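Renzo Longo wants one more winter on the blue line

TRUNDBRIDGE — The rink lights come on at 5:30 in the morning, and most days Renzo Longo is already in the parking lot with his skates over his shoulder. 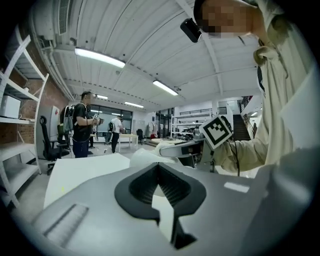
He is the oldest defenseman on the Trundbridge roster by a good stretch, and the club named him captain on Tuesday, a few weeks before the season opens at home against Cukholm. He says he found out in the stick room, between two rolls of tape.

"Coach Berhe just leaned in the door and said, 'You're wearing the letter, hope that's okay,' and walked off," Longo said, laughing. "I had a speech ready in case I didn't get it. You know, how to be gracious. I had nothing ready for getting it!"

If you watched this team last spring you already know why the choice made sense. Longo played the last three games of the Ultside series with a cracked bone in his left foot, blocked shots with it anyway, and set up the overtime goal that kept the series going one more night. Trundbridge went out in the next game. He still hasn't watched the tape.

"I've seen the first period," he said. "Then I got up and made a sandwich."

We talked in the stands after practice, with the ice resurfacer making its slow laps below us, and he was wonderful company. He talks the way he skates out of his own end, head up, taking the long way around when there's room. Ask him about the power play and you'll hear about his grandmother's garage door in Cukholm, which he dented so badly with tennis balls that she painted a net on it and told him to at least aim.

That's right, the opening night opponent is his hometown team. He grew up four blocks from the Cukholm rink and was cut there twice as a teenager. There are no hard feelings, he insists, and he still gets his skates sharpened there when he visits.

"They were right the first time," he said. "The second time I'll argue about. I was small and I couldn't turn to my left. But I could pass. I've always been able to pass."

He really can. Longo has never been a big man for his position. He plays at 195 pounds, up 9 from last season after a summer of hill runs and, by his own account, a great deal of pasta. Berhe asked him to add the weight so he could hold his ground in front of the net, where Ultside's forwards pushed him around in the early part of that series. In the preseason games he looked sturdier and no slower, and there was a hip check along the boards in the second one that had the whole lower section on its feet.

"My kids think the hip check is the only good thing I've ever done," he said. "They've been doing it to each other in the hallway. My wife would like me to retire the move."

The new job comes with some homework. Trundbridge lost both of its other veteran defensemen over the summer, one to a coaching job and one to a bad back, and the players coming in behind them are very young. Longo has been paired with a 19-year-old in camp and has taken to sitting beside him on the bench, talking through each shift while it's still fresh.

"He's faster than me, he shoots harder than me, and he thinks every puck is his," Longo said. "I love it. I don't want to coach that out of him. I just want him to look over his shoulder once in a while, so I'm telling him where to look and then I'm getting out of the way."

What does he remember of the captains he played under? He went quiet for a bit on that one. The best of them, he said, hardly spoke in the locker room, but he knew every equipment manager's birthday and always took the worst seat on the bus, the one over the wheel.

"So I took it for the first preseason trip," Longo said. "It's terrible! My knees were up by my ears. I'm going to keep taking it, but I want it on the record that it's terrible."

He won't say how much longer he plans to play. His contract runs through the spring, and he'd like to see how the foot feels in December, when the schedule gets thick and the road games pile up. For now the foot is fine, and he's sleeping well.

Down on the ice the resurfacer had finished and the youth team was coming through the gate in a noisy clump, a couple of them waving up at him. Longo waved back and started looking around for his gloves.

"I should go down there," he said. "The little one in goal owes me a rematch."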